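Cheaper unleaded at Castmont as village pumps reopen

19 April 2023

Drivers in Castmont can fill up close to home again! The pumps at Staniforth Garage are back in use after being shut since February, and the first morning brought a steady line of cars, vans and one very muddy tractor.

New owner Sreekumar Pillai has put in two new tanks and a card reader that works through the night, so early starters no longer have to wait for the shop to open. Unleaded is 3p a litre below the price at the Stenis bypass — a lovely surprise for anyone who has been making that trip all winter.

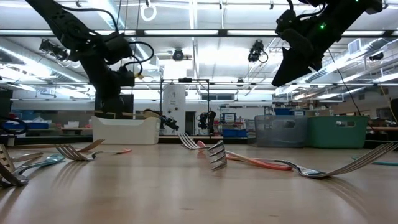
Diesel is on sale too, and the shop behind the till is getting busier by the day. Amber Bainbridge runs the hot counter, with bacon rolls from opening time and soup at midday. Customers eating in can pick from a cheerful mix of cutlery, plain silver forks and a shiny teal spoon among it, and take a seat by the window.

"I used to drive 30 miles a week just for fuel," said Bradley Heywood, who delivers logs locally. "Now I can walk here for the paper and come back with the van."

Screenwash and air are free until the end of the month, and Mr Pillai hopes to add a rapid charger next.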